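Home | Current issue | Past issues | For authors | Contact
12 October 2025
By the Dirnham Household Objects Group
Print this page | E-mail this page

3. The dressing table as a working surface

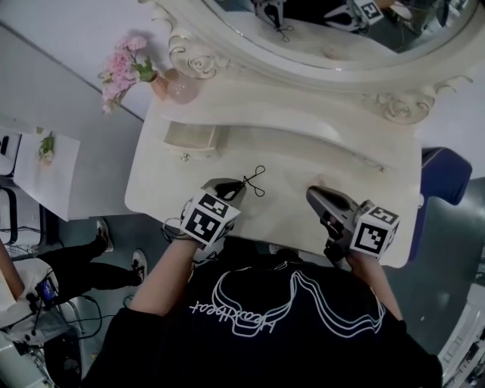 Figure 1. Small scissors at a cream-white vanity with a raised back shelf and an oval mirror.

Why do small tools so often end up living on a dressing table when they were bought for somewhere else? Mostly on account of the light and the seat, as far as our households could tell us: a person sits down there once or twice a day, finds a loose thread or a stubborn label, fetches whatever will cut it, and then leaves the tool where it was last useful.

We came to this part of the study rather fondly, having begun it in February with the idea that kitchens would give us nearly all our material. The diaries kept by households in Dirnham and Prastwood soon put us right. They ran to 1009 entries, many of them far longer and more cheerful than we had asked for, and the dressing table kept turning up in them — as a sewing corner, as a place to open the post, and in one much-loved entry as the spot where a whole family's birthday presents were wrapped.

The kind of table matters a good deal. A vanity such as the one in Figure 1, with its raised shelf along the back and a little drawer with a round knob at one end, offers its owner a choice of heights. Our diary keepers tended to treat the shelf as the place for things that stay and the lower surface as the place for things that come and go. Flowers and pretty jars were seldom moved, even for dusting (several people owned up to this quite happily), whereas scissors, tweezers and combs wandered about from one week to the next.

Scissors gave us the most to think about. They belong to no single task, and so they have no obvious home. Households that kept 2 pairs, one upstairs and one down, wrote about looking for them nearly as often as households with a single pair, and we had not expected that at all. The Jusel drawer tray, which we lent to anyone who wanted one, was well liked for hairgrips but was hardly ever used for scissors, whose handles people preferred to leave within easy reach.

Drawers on the older tables also tend to be shallow, and a few of our diary keepers told us that theirs had been full for years. We return to the contents of those drawers in Section 4, together with the notes on mirrors and where people choose to stand them.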